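The fifteen-minute kitchen

Levton wants you to believe your kitchen is making you unhappy. The renovation firm's spring brochure, dated 13 Oct 2019, promises a "calmer home" once the old cupboards go, and it has a payment plan ready for anyone who feels the gloom coming on.

I grew up in Pramside, where kitchens were replaced when the floor gave way. Now the average one seems to get ripped out before the kids finish primary school. Asger Ladefoged, who fitted cabinets there for over 9 years before going into repairs, reckons most of what he tore out had decades left in it. "People were bored," he told me. "I charged them for it." 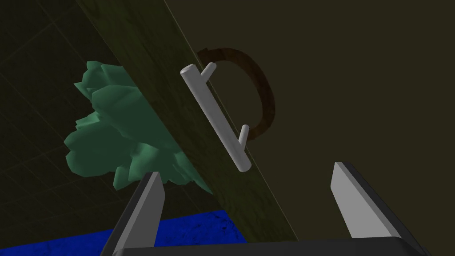
So does a new kitchen pay for itself when you sell? Sometimes, if the old one was truly falling apart, but the agents who promise it will are seldom the ones paying.

I asked three of them in Lennox for proof. Two sent me the same glossy flyer. The third said buyers "respond to freshness" — then admitted her last buyers had gutted a kitchen younger than their dog.

Ladefoged's usual job these days is hinges, a bit of sanding and a coat of paint. His last one cost the owner $900. Levton's cheapest package wouldn't notice that as a deposit.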